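Memoria del proyecto: una red para el archivo sonoro del barrio de Carholm
Asignatura de Proyecto Integrado, segundo curso
Autores: Onni Oksanen y Golshifteh Hassanpour
Entregado el 23 de diciembre de 2020

1. De dónde sale la idea

Todo empezó con una caja de cintas. La asociación vecinal de Carholm lleva décadas grabando a la gente mayor del barrio: canciones de trabajo, recetas dictadas de memoria, pregones, discusiones sobre el nombre antiguo de una calle. Cuando nos dejaron escuchar las primeras, en julio, nos quedamos enganchados una tarde entera. Queríamos que cualquiera pudiera oírlas desde la sala de lectura, y para eso hacía falta digitalizar, catalogar y también montar una red pequeña que aguantase.
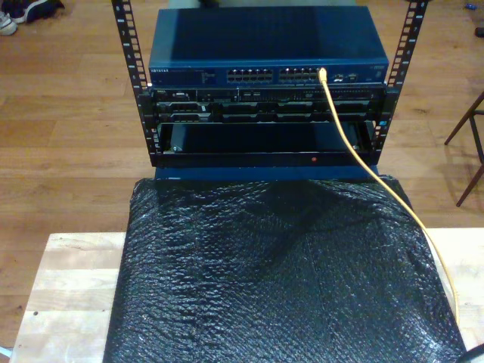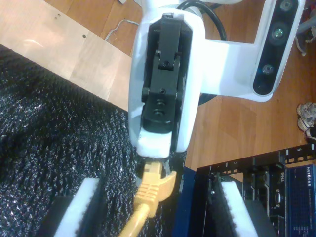 Figuras 1 y 2. El bastidor con el switch NETGEAR (primera imagen) y un cable Ethernet amarillo (segunda).

2. Qué nos propusimos

El objetivo principal era pasar a formato digital 158 cintas y dejarlas accesibles con un buscador sencillo. El secundario, que al final nos dio casi más alegrías, era que el catálogo lo pudieran ampliar los propios vecinos sin llamarnos cada vez que quisieran corregir un apellido.

Dejamos fuera la publicación en internet. Muchas grabaciones mencionan a personas vivas y los permisos que tiene la asociación sólo cubren la consulta en el local. Nos habría encantado abrirlo a todo el mundo (¡hay una versión de un villancico que merece salir del barrio!), pero preferimos respetar lo firmado.

3. La digitalización

Usamos dos pletinas prestadas por el instituto y un programa de grabación libre. Cada cinta se pasó entera, a velocidad normal, y eso significa que hay que estar allí escuchando. Al principio pensábamos que sería la parte aburrida y resultó ser la mejor. Golshifteh llevaba un cuaderno donde apuntaba el minuto exacto de cada canción, cada chiste y cada portazo, y ese cuaderno acabó siendo el primer borrador del catálogo.

Tuvimos problemas con las cintas más antiguas. En varias, la almohadilla de fieltro que aprieta la cinta contra el cabezal se había despegado y el sonido iba y venía. Aprendimos a abrir las carcasas con tornillos y a trasplantar el interior a una carcasa nueva. Las que estaban soldadas dieron bastante más guerra: hay que separar las dos mitades con una cuchilla fina y mucha paciencia, y la primera nos llevó toda una mañana.

Guardamos un máster sin comprimir de cada cara y una copia ligera para la consulta. No aplicamos reducción de ruido al máster. En las copias sí bajamos un poco el zumbido de la corriente, que en las grabaciones hechas en cocinas se oye muchísimo, seguramente por las neveras.

4. El catálogo

Dividimos las cintas en fragmentos con sentido propio: una canción, una anécdota, una receta. Salieron 2.485 fragmentos, muchos más de los que imaginábamos. Cada uno tiene título, persona que habla, lugar, fecha aproximada y unas palabras clave.

Las palabras clave nos hicieron discutir de verdad. Onni quería una lista cerrada y Golshifteh defendía que cada cual escribiera lo que le pareciese. Probamos las dos cosas con un grupo de vecinos. Con la lista cerrada encontraban rápido los temas grandes, como las fiestas o la fábrica Gitmont, pero se perdían los detalles bonitos. Con las libres aparecían maravillas («paraguas perdido», «la tía que silbaba»), aunque había cinco maneras distintas de escribir lavadero. Nos quedamos con una lista corta obligatoria y un campo libre al lado.

El buscador, al que llamamos Balogun, ignora tildes y mayúsculas y admite apodos. Esto último fue una petición de la asociación y es un acierto total: en Carholm casi todo el mundo busca a la gente por el mote.

5. La red y el almacenamiento

El catálogo vive en una red local sin salida al exterior. Los puestos de escucha piden los archivos a un servidor y el tráfico es modesto, puesto que las copias de consulta pesan poco. Hicimos una prueba de carga lanzando alrededor de 1.000 peticiones seguidas y las páginas siguieron abriéndose sin esperas molestas.

Para las copias de seguridad escribimos un guion, Vostex, que cada noche compara las sumas de verificación y avisa si algún archivo ha cambiado sin motivo. Hay una segunda copia en un disco externo que se guarda en otro edificio. Restauramos una carpeta completa a partir de ese disco antes de darlo por bueno, y menos mal, porque la primera vez los nombres con eñe llegaron destrozados. Se arregló fijando la codificación en el guion.

6. Lo que oímos

No podemos cerrar la memoria sin hablar del contenido. Hay una señora que explica cómo se distinguía, por el ruido de los zuecos, quién bajaba la cuesta. Hay un dúo de hermanos que empieza tres veces la misma copla y se ríe las tres. Hay una receta de rosquillas interrumpida por alguien que asegura que así no se hacen, y la discusión dura más que la receta. La hicimos, por cierto, en las dos versiones, y no nos pusimos de acuerdo.

7. Pendiente

Faltan por revisar las transcripciones de las canciones, que por ahora son automáticas y confunden bastantes palabras locales. También queda añadir un mapa para buscar por calles, con los nombres antiguos al lado de los actuales. La asociación nos ha pedido un manual impreso en letra grande y ya tenemos escrito el capítulo de búsquedas; el de altas y correcciones lo terminaremos después de las vacaciones.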